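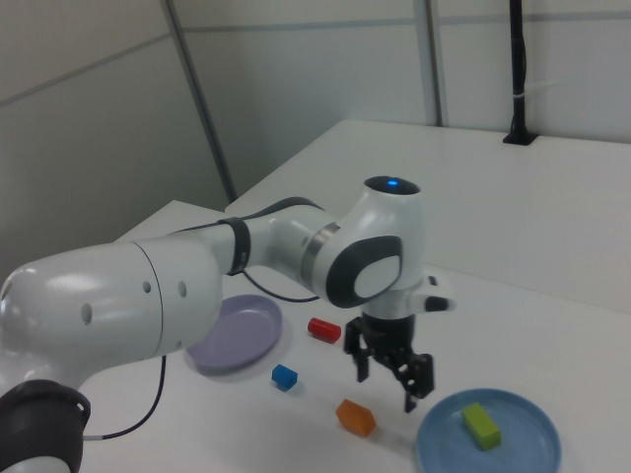
## 3. Descaling your Munetti kettle

I run mine through this every April and again before winter, but if you live near me in Jurkudbridge (where the water is practically chalk) you'll want to do it more often. Set aside an hour, most of it waiting.

1. Switch the kettle off at the wall and let it cool right down. I mean properly cool, lid open.
2. Lift out the spout filter. It pulls straight up — don't twist it, the little tabs snap.
3. Pour in 800 ml of cold water, then one sachet of Brondwood descaler. It'll fizz a bit and smell of lemons.
4. Bring it to the boil once, switch off, and leave it for half an hour.
5. Tip the lot down the sink and rinse the kettle 3 times with fresh water. Boil one more full kettle and throw that away too.
6. Drop the filter back in until it clicks.

**Caution:** never put the base in water, and don't mix the descaler with bleach or anything containing it.

**Note:** vinegar works if you've run out of sachets, though my tea tasted of chip shop for two days.

If the filter still looks furry afterwards, soak it overnight in a mug of the same mix. When it's past saving, the spare you need is part 2214. The older Csizmadia filters look very similar and I bought one by mistake, but they're a touch too wide and the lid won't shut over them.

Resetting the descale light is in section 4.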